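Yard and Exterior Checklist — Nyanda Rentals
Inspector: Brian Lema. Reviewed by: Arif Kanagaratnam. November turnover.

1. Outdoor outlets
Test each GFCI and reset it. OK.
Comment: cover on the patio outlet is cracked. Replace before the next tenant.

2. Trees and planting
Check for dead limbs, low branches over paths, and spiky plants near play areas.
Comment: prune before winter — Puda has quoted for the job.

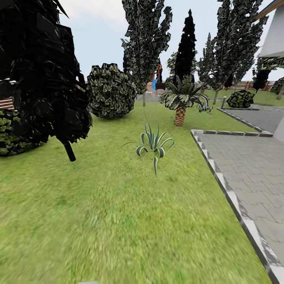 Keep the quote with the work order. Anything over 15 feet goes to the contractor, and our own crew does not use the long ladder alone.

3. Irrigation
Run every zone for 3 minutes. Static pressure at the hose bib must be under 80 psi.
Comment: pressure OK. Zone two valve is slow to close. Zusta controller needs a new backup battery.

4. Fence and lawn
Push on each post at chest height. Look for raised nails, split slats, and holes or ruts in the grass.
Comment: no loose posts. Recheck after the first hard frost.

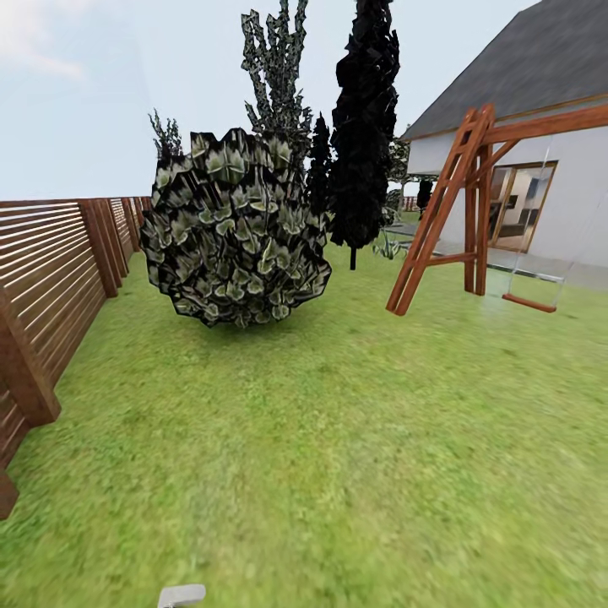

5. Gas grill and storage
Soap test on the hose fitting. Cylinder stored upright and outdoors.
Comment: Plaro regulator passed. Cylinder was in the garage — moved outside, tenant to be reminded in writing.

6. Steps and handrails
Not done, rain. Brian to return at 4 p.m. with the level.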